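Stop Pricing Houses by the Neighborhood Next Door

I have owned a house in Tostwood for 16 years, and in that time I have watched buyers make the same mistake over and over. They look up the average price for the whole area, decide what a house should cost, and then get upset when the seller disagrees.

An average tells you very little here. Tostwood has two sides, split by the rail line. On the east side the lots are small and most of the houses went up in one burst. On the west side you get bigger yards, older pipes and a longer walk to anything. Put those sales together and you get a number that fits neither side.

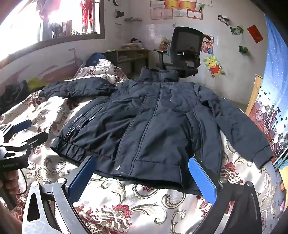
The listing sites make this worse. Lestska draws its Tostwood map so wide that it takes in half of Kahsay, where prices have always been lower. A buyer who trusts that map will think every seller on my street is greedy. A seller in Kahsay who trusts it will ask too much and sit on the market until fall.

I don't blame the sites entirely. They need lines somewhere, and a line is easier to draw than to explain. But agents know better, and too many of them hand over the same printout because it saves an afternoon.

What I would like to see is simple. Show buyers the last six sales within a few blocks, with the condition of each house written out in plain words. Did it have a new roof? Was the basement finished? Six good matches beat 70 bad ones – and they take one page.

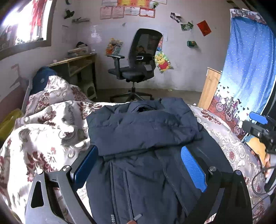
What buyers can do now

Ask for the street names behind any average you are given. If the agent can't list them, the figure isn't much use.

Go and stand on the block at 6 in the evening, when people are home and the parking is full. I did this before I bought, and it changed which side of the tracks I wanted.

And be careful with Tredia. It is the next place everyone says will take off, and people have been saying so for as long as I have lived here. It may happen. I would still want to see the sales first.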